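The Last Ferry to Risine

My grandmother left me a house which I had never seen, on an island where I did not know one person. The letter from the lawyer said that the roof was good and the well was deep, and that the key would be waiting at the bakery. I was 25 years old and I had just lost my work in the city, so I packed two bags and took the ferry.

The woman in the bakery looked at me for a long time before she gave me the key.

"You have her chin," she said. Then she gave me a loaf also, and did not want my money.

The house stood at the end of a road called Sikside, where the wind came from the sea all day and all night. In the kitchen there was a blue cup on the shelf, and beside it a tin full of letters. I counted nothing and opened nothing that first evening. I ate the bread standing up, and I listened to the shutters.

In the morning I read the letters. They were all from a man who signed only with the name of his boat, Zillutness. He wrote about herring and about the price of rope. He wrote that the light had been green on the water before the storm, and that he had thought of her kitchen. In no letter did he write that he loved her. But there was a letter for every April, and the last one was from the year when she died.
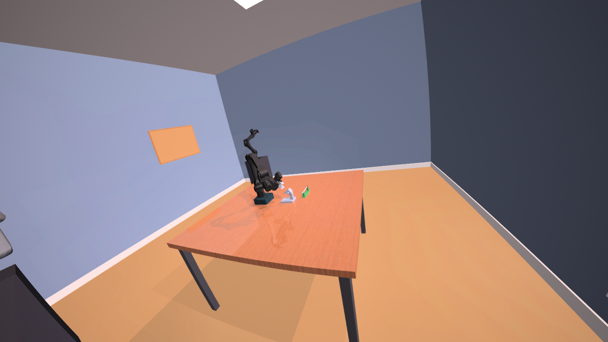

Brandão
19 May 2019

I went down to the harbour with the tin under my arm. An old man was painting the side of a boat, very slowly, and the name on it was still half covered with the old colour. I could read only the end of it, and this was enough.

"She kept them," I said.

He did not ask me who, or what. He put the brush across the pot and cleaned his hands on his trousers, first one and then the other.

"All of them?" he said.

"I think so. I don't know how many you wrote."

He sat down on the wall, and I sat down too, with the tin between us. He told me that he had lived 62 years on the island and that he had never once gone inside her house. She had asked him one time, in the rain, and he had said that his boots were dirty.

"It was a stupid thing to say," he said. "I could have taken them off."

The ferry came in while we sat there - the last one of the day - and I watched the people go on board with their baskets and their children. I had meant to be among them. My return ticket was in my coat.

"There is bread at the house," I said. "And the floor is dirty already."

He looked at his boots. Then he got up and put the lid back on the paint.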